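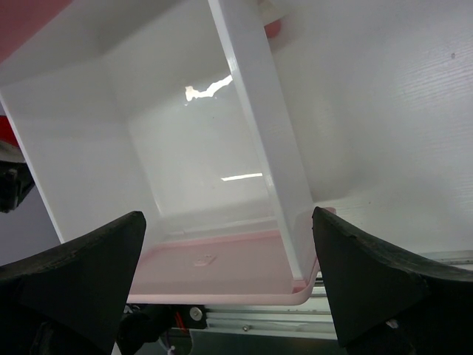
Bac plastique blanc, base rose pâle

Ticket : courriers de jeunes non rattachés au dossier du parrain
Ouvert le : 31/05/2018
Demandeur : antenne de Brillville, service parrainage
Application : Sover, module Correspondance
Priorité : haute
Statut : résolu, surveillance en cours

Description du problème (demandeur)

Depuis le dernier import, les lettres écrites par les jeunes du foyer Pešek n'apparaissent plus dans l'espace des parrains. Les scans sont bien dans Sover, on les retrouve par la recherche plein texte, mais la colonne « Parrain » est vide. Les lettres des autres foyers s'affichent normalement. Deux parrains nous ont déjà écrit pour demander si leur filleul avait quitté le programme. Nous avons répondu que non, mais nous ne pouvons pas leur montrer la lettre.

Nous avons essayé de rattacher une lettre à la main. Le rattachement tient jusqu'au lendemain matin, puis la colonne se vide à nouveau.

Réponse du support

Bonjour, merci pour le signalement. Pouvez-vous nous indiquer :
- le nom exact du fichier importé ;
- le poste ou le logiciel qui a servi à le préparer ;
- si le nom du foyer s'affiche correctement dans la fiche d'un jeune concerné.

Merci de ne plus faire de rattachement manuel pour l'instant.

Réponse du demandeur

Le fichier vient du siège de Gudstead, comme d'habitude. Il a été ouvert chez nous dans un tableur pour corriger une adresse, puis enregistré avant l'import. Dans la fiche, le foyer s'affiche « Pe?ek ». Nous pensions que c'était un défaut d'affichage sans conséquence.

Analyse

Le tableur a réenregistré le fichier dans un encodage qui ne connaît pas le caractère « š ». Il l'a remplacé par un point d'interrogation. L'import contenait 1 503 fiches, dont une vingtaine pour ce foyer. Sover a créé un nouveau foyer « Pe?ek » et y a déplacé les jeunes. Les parrainages, eux, sont restés liés à l'ancien foyer « Pešek ».

La tâche de nuit compare les deux tables et supprime les rattachements incohérents. C'est elle qui annulait vos corrections manuelles. Aucune lettre n'a été effacée et aucun parrainage n'a été clôturé.

Actions réalisées

Tâche de nuit suspendue pour l'antenne de Brillville.
Sauvegarde de la base avant intervention.
Jeunes du foyer « Pe?ek » replacés dans le foyer « Pešek ».
Foyer en double archivé (pas supprimé, l'historique des visites y fait référence).
Recalcul des rattachements lancé à la main.

À la fin du recalcul, 4 lettres restaient sans parrain. Vérification faite, elles concernent des jeunes en attente de parrainage, la colonne vide est donc normale.

Réponse du demandeur

Les lettres sont revenues. J'ai contrôlé les dossiers des deux parrains qui avaient réclamé, c'est bon. Par contre, sur l'un des deux, la date de réception affichée est celle du recalcul et pas celle du scan. Est-ce que le parrain va recevoir une notification de nouvelle lettre alors qu'il s'agit de l'ancienne ?

Réponse du support

Non, les notifications étaient coupées pendant l'intervention. La date a été corrigée sur ce dossier et nous avons repris les autres lettres du foyer de la même façon. Si vous en voyez une qui nous a échappé, indiquez-nous la référence du dossier dans ce ticket, sans le nom du jeune.

Consignes pour les prochains imports

Ne pas ouvrir le fichier de Gudstead dans le tableur avant l'import. Les corrections d'adresse se font directement dans Sover, onglet Coordonnées. Si une modification du fichier est inévitable, l'enregistrer en CSV UTF-8 et vérifier les noms accentués dans l'aperçu avant de valider.

Une demande d'évolution a été transmise pour que l'import s'arrête lorsqu'un foyer inconnu est détecté, au lieu de le créer. Livraison prévue en décembre avec la mise à jour du module.

Tâche de nuit réactivée. Le ticket reste ouvert jusqu'au prochain import de Brillville.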